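Filed under: Community Housing, Interviews

A Table for Small Rooms

Blažena Holub has advised tenants of the Pirnlow residence on furnishing since the shared dining hall was closed. The residence opened in 1967 and has 44 units, most of them with a single main room. In a conversation with this office, she explained why she recommends folding tables.

"People ask for a proper dining table, and I understand that," Ms. Holub said. "A resident who eats alone needs a surface for one bowl, one plate and one cup. The table should go away afterward."

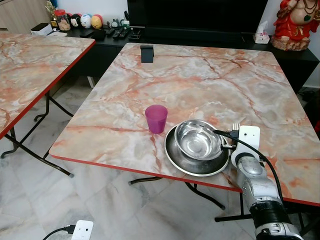 Steel bowl and plate with a plastic cup on a marble-patterned folding table.

Ms. Holub favors stainless steel for daily use. She keeps the bowl on a wide plate, a habit she learned from her mother. "The plate catches what the spoon drops," she said. Asked about the patterned tabletop, she replied that residents had chosen it over plain white. "They wanted color. I would have picked the white." 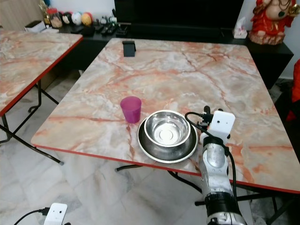
Setting a Place

On the arrangement of the table, Ms. Holub was more exact. The cup belongs within easy reach, and a phone stand, where one is used, goes toward the back.

"Many of our residents call their families at mealtimes," she said. "I do not discourage it." 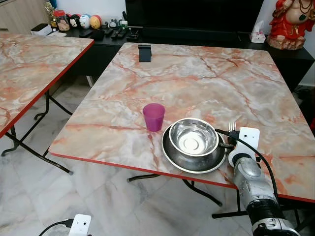

Fork, bowl and cup, with a second folding table to the left.

Ms. Holub will meet new tenants again in September. Requests for a furnishing visit may be left at the residence office.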